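Re: [handheld-wg] Draft 3 of the collection practice guide, comments wanted
Fri 30 May

Decha Mahawong wrote:

> Draft 3 is up. Main changes since the last round:
>
> Section 4 (Site preparation) now requires that the workspace be
> "free of incidental content" before recording starts.
>
> Section 5 (Marker handling) requires a full recalibration against
> the board at the start of every session and after any break longer
> than 14 minutes.
>
> Section 7 (Episode acceptance) sets the minimum at 1,000 accepted
> episodes per task before a site can call a task complete.
>
> Section 9 (Operator sign-off) is new. Each operator signs a form per
> session stating that the session followed the guide.
>
> Cirix and Praster have both said they can live with this. I'd like to
> freeze the text in two weeks unless there are serious objections.

Decha, thanks for putting the work in. I've read the whole thing twice and I have objections. You can decide if they're serious.

Section 4 first. What is "incidental content"? I asked this on draft 2 and the answer was that sites would know it when they saw it. They won't. Our site read it as no personal items on the table. Grukov's people, going by their comments in the May thread, read it as no people anywhere in view and blinds down. Those are two different rules and they will give you two different data sets, both with a signed form saying they followed the guide.

I also don't think either reading is a good idea. We collect in a working building. There are lockers with keys left in them, people at desks at the far end, daylight through the windows that changes all afternoon. If a policy trained on this material is ever going to be asked to open a cabinet door in a place like that, I would like it to have seen a place like that. The draft gives no evidence that clean rooms help. It cites the Fu report, and I went and read the Fu report, and what they tested was two table coverings.
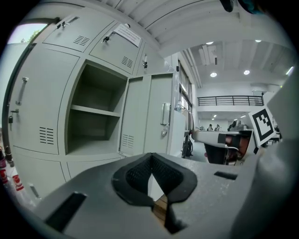 What I would accept is a rule with something in it you can check. Say which things have to be out of view (faces close up, ID cards, screens with mail on them, anything with a name on it that can be read) and leave the rest alone. Notices on doors are a real problem and the draft never mentions them. Depending on the lens and how close you get, small print may or may not be readable, and a site should have to look at the footage and decide. That takes one person ten minutes per location. It's a better use of ten minutes than lowering blinds.

And the same for keys. I'm not kidding. A key in a lock, seen close up and sharp, is something a building manager might reasonably object to having published. Section 4 worries about coffee cups and says nothing on keys.

Section 5. Where does 14 minutes come from? I looked for a source in the draft and in the archive and found nothing. I suspect somebody's break was 14 minutes long. We have been logging drift at our site since the winter, and the length of the break has almost nothing to do with it. What matters is if someone bumps the board, or leans it against something and it slides, or takes it down to vacuum. A board that hasn't moved is fine after lunch. One that got kicked is no good after two minutes, and under draft 3 you'd be allowed to keep recording.

I'd suggest this wording instead:

"The marker board must be fixed so that it cannot shift under its own weight. Recalibrate at the start of each session, and again whenever the board or the thing it stands on has been touched or moved. If you are not sure, recalibrate."

The draft also says nothing at all about the board being partly hidden. With a wide lens on the wrist, the fingers will cover some part of the view no matter what you do, and at some point they will cover the board. How much is too much? Is it acceptable at the start of an episode if the board is clear two seconds later? Our own software accepts it. I am told the Praster pipeline throws the episode out. If we want the two to be comparable, that's the number that has to be in the guide, much more than the break length.

Section 7. One thousand accepted episodes per task is a nice round number and that's about all I can say for it. A site can get there by having one person pull open the same locker all week. We did something not far from that in our first round. We had 482 episodes on one door before anybody looked at how they were spread, and 143 of them began from nearly the same spot. I would trade all 143 for a couple dozen begun from somewhere else. The guide ought to say something about spread – different doors, different heights, hinge on the other side, hand coming in from the left as well as the right – and then let the total be whatever it comes to. If you must keep a minimum, fine, but put it second.

While I'm on doors: the acceptance test says the door must end "fully open." Fully open according to what? Some of ours stop against the neighbor and some swing right back. One reviewer will pass what another fails. I had two of our reviewers grade the same afternoon's work and they disagreed often enough that I stopped the exercise and went to rewrite our local sheet. "Open far enough that the gripper can enter the compartment without touching the door" would do. It's longer and uglier, and people can apply it.

Section 9. I don't like the form. I've worked under forms like that and within a month everyone signs at the beginning of the shift. If there's a real worry about sites cutting corners, then pull a small random sample from each delivery and have a different site grade it. Cirix proposed just that last year, before the idea got lost somewhere, and I don't remember anybody arguing against it. It costs more than a form does. Well, yes.

Things I have no quarrel with: section 2 (terms), section 3 (cleaning and wear of the finger pads, good to see replacement intervals left to the site), and most of section 6. The note in 6.2 on cable strain should probably be a "must". In 6.4 the second sentence has lost its verb.

On the freeze: two weeks is too short for sections 4, 5 and 7. I would rather see us freeze the parts that are done and put out those three as open drafts with a warning on them. A standard that gets fixed this early, with numbers in it no one can trace, will be quoted back at us by customers for years. I've had that happen with a much less important document – the packing list template, for those who were around – and we are still shipping two copies of a sheet that no one reads.

I can write up replacement text for 4 and 5 if there's any interest. I won't do 7 alone. Someone from Grukov should be in on that one, as they have the most door data and have been pretty quiet so far.

One last question for Decha. "Can live with this" from Cirix and Praster: did they run a session under draft 3, or did they read it?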